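3.2 Gathering the folding examples

I went into this part thinking folding would be the easy half of Randance. We wanted 400 examples from 4 operators, and I figured the arms would be the slow part - they weren't. Agreeing on what counts as one example took us most of February. We settled on saving a head view and a wrist view for each try (Figure 4).

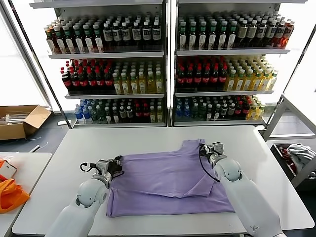
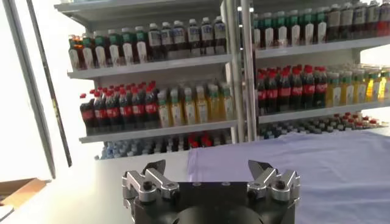
Figure 4. Head view with both grippers on a lilac T-shirt (first), and a wrist view with the fingers open and bottle shelves beyond (second).

Mathew read an early draft and asked why we kept the messy tries at all, seeing as a learner fed on bad folds might just pick up bad folds. Fair point! My answer is that we only kept a messy try if the operator went on to fix it, and we tagged the spot where the fixing began. Mathew still thinks 8 tries per shirt is too few to tell a fix from plain luck, and I can't rule that out yet.

Each operator also wrote a short note after every shirt (some are very short - "sleeve again"). We don't train on the notes, but they made sorting the tags a lot quicker.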